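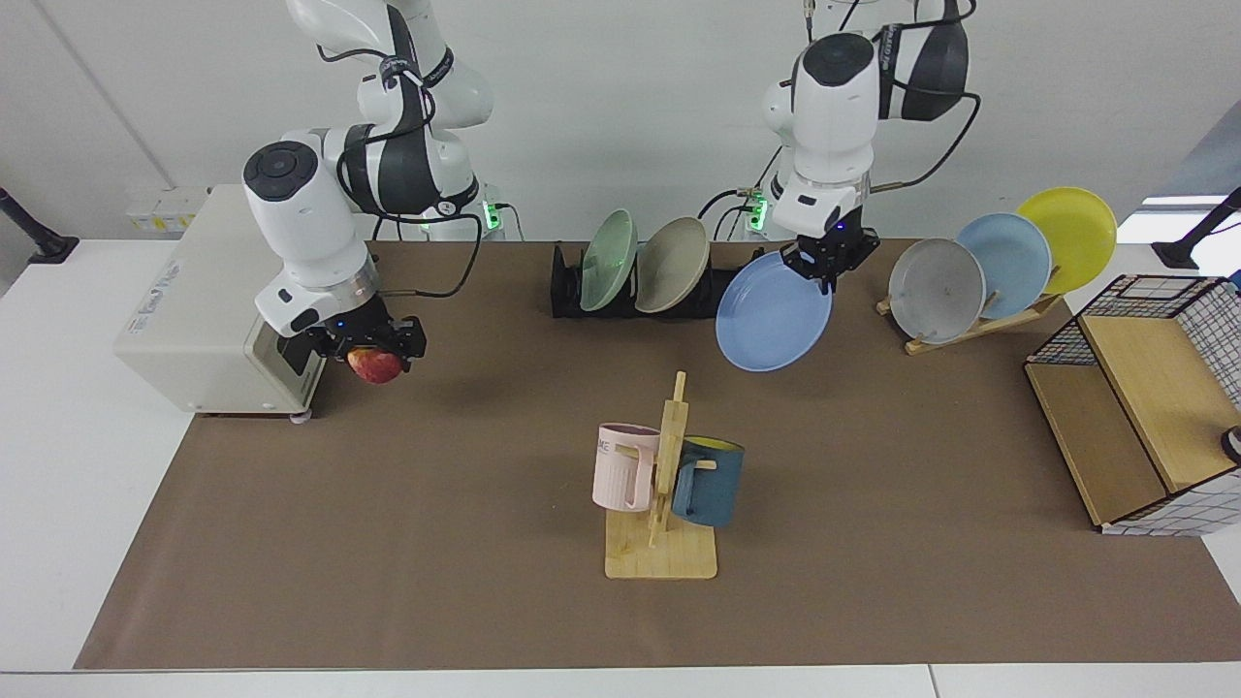
Apple packers supplied by the Peltomdale growers' cooperative will move to a single storage protocol this September, following a review of fruit firmness losses over the past two seasons. The change affects 44 member orchards and replaces a mix of room settings that each packing site had chosen for itself.

Under the new protocol, fruit intended for sale after midwinter must reach a core temperature of 34 degrees Fahrenheit within three days of picking. Rooms are to be sealed once that temperature has been logged at three depths in the stack, and oxygen is then drawn down in two stages. Sites have until now been free to start the drawdown while the room was still being filled, a practice the review linked to uneven ripening in the bins loaded last.

The review was carried out by Homa Sharifi, a postharvest physiologist retained by the cooperative. It covered 504 bins held at the Peltomdale site and at the smaller Bomutness packing house, which handles mostly red-striped dessert varieties. Bins were sampled on entry, at the midpoint of storage, and on removal. Firmness was measured with a standard penetrometer on two opposite cheeks of each sampled fruit, after a thin disk of skin had been removed. Starch was scored by iodine stain at entry only.

Of the bins reviewed, 492 had a complete temperature record. The remaining 12 were excluded from the firmness analysis because their loggers had stopped before the room was opened. They were kept in the separate tally of surface defects.

Fruit cooled within three days held its firmness better in both packing houses, the report states. The difference was small at the midpoint and widened toward the end of storage. Slow cooling had a greater effect than the final oxygen level, which varied little between rooms. Bins near the doors performed worse than bins of the same picking date placed at the back wall, and the report attributes this to repeated opening during loading.

"Most of the loss was set in the first week," Sharifi said in a written summary sent to members. "By the time a room is at its holding atmosphere, there is limited scope to recover fruit that went in warm."

The report also examined bitter pit, a calcium-related disorder that appears as small, sunken brown spots under the skin. No relationship was found between cooling rate and bitter pit. Incidence tracked crop load and fruit size, with the highest counts in young blocks carrying a light crop. The cooperative will continue to recommend calcium sprays on those blocks but has not made them a condition of delivery.

Two further changes take effect with the new protocol. Picking date and block number must be written on every bin tag, where previously a delivery date was accepted. Fruit with a starch score above the limit for its variety will be directed to early sale and will not be admitted to long-term rooms. Growers may request a second test on the same load, to be taken from different bins, and the lower of the two scores will stand.

Room capacity is the main constraint. The Peltomdale site can precool 600 bins at a time, enough for a normal picking day but short of the volume received when several varieties mature together. Deliveries will therefore be booked in advance, with slots opening at 6 a.m. and closing at 4 p.m. Loads arriving outside a booked slot will be accepted for early sale only. Bomutness will keep its present hours and will send its overflow to Peltomdale by covered truck.

Some members had asked for a longer cooling allowance on large-fruited varieties, which lose heat more slowly at the center. The cooperative declined the request after the review found that stacking pattern accounted for more of the delay than fruit size. Bins are now to be stacked with vents aligned and with a four-inch gap between rows. Lined bins will not be precooled unless the liner has been perforated on all sides.

Temperature logging will be handled by Prarnex, which already supplies the door alarms at both sites. Each room will have three probes in the fruit and one in the return air. Readings are to be taken every 15 minutes during precooling and hourly after sealing. Members will be able to see the record for any room that contains their bins, but not for other rooms.

The cost of the added probes will be met from the existing handling charge, which stays at its current rate for the coming season. The charge will be reviewed after the last long-term room has been emptied. Growers whose fruit is moved to early sale because of a missed slot will be paid at the early-sale price for that week.

The cooperative has also set out a schedule for opening rooms. Varieties with a short storage life will be withdrawn first, followed by mixed rooms. Single-variety rooms filled in the shortest time will be held longest. Once a room has been opened, its fruit is to be graded and packed within ten days. Regrading will be required for any fruit still in bins after that period.

A second phase of the work will look at pears, which have been left on their present settings for now. Sharifi's report notes that pear rooms at both sites are filled more slowly than apple rooms and that their records are less complete, so the apple findings should not be applied to them directly. Sampling for the pear phase will begin with the first long-term room.

Printed copies of the protocol, including starch limits by variety and the new stacking diagram, are available at the Peltomdale weighbridge office. The booking line opens one week before the first scheduled pick.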